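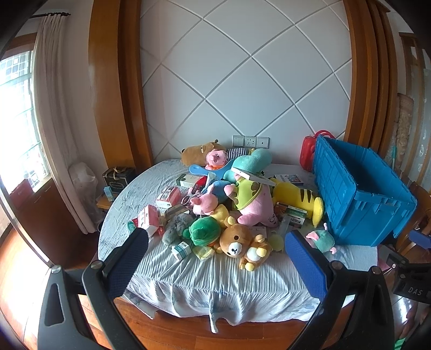
Wirby, commenting on the first build log, asked why a home build should start with soft objects at all, when a rigid carton gives the fingers a clean edge and a plush toy gives them none. The objection is a fair one and shaped the protocol set out below.

4.2 Sorting mixed household items

The tool built in the Iltthorpe shared workshop was a hand-held gripper with two black fingers and blue pads, made to the open Stodus drawings with minor changes to the linkage. Parts were cut and fitted over 60 hours of bench time. The purpose of this stage was to gather hand-guided grasps in an ordinary bedroom, so that the later arm-mounted version could be trained on the same views.

Plush toys and cartons were heaped together on a bed, with an open blue container to one side (Figure 3). No attempt was made to separate the soft items from the boxed ones. A total of 428 grasps were logged, of which 196 were on plush toys and 109 on cartons; the rest were on packets, fabric and small loose items. A grasp was counted as complete when the item had been lifted clear of its neighbours and held until the operator released it.

Two faults recurred. Long-limbed toys tended to bring a second item with them – these grasps were marked as double and kept in the log. Thin, flat items lying across a toy were often pushed aside before the pads could close. Pad spacing was therefore reset in November, and the linkage pins were replaced with a tighter set from Huaranga.
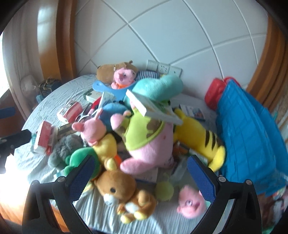
Figure 3. Mixed pile of plush toys and boxes on the bed, with the gripper fingers in the foreground.

Grasps made before and after the change of pins are reported separately in Section 5, as the two sets should not be pooled.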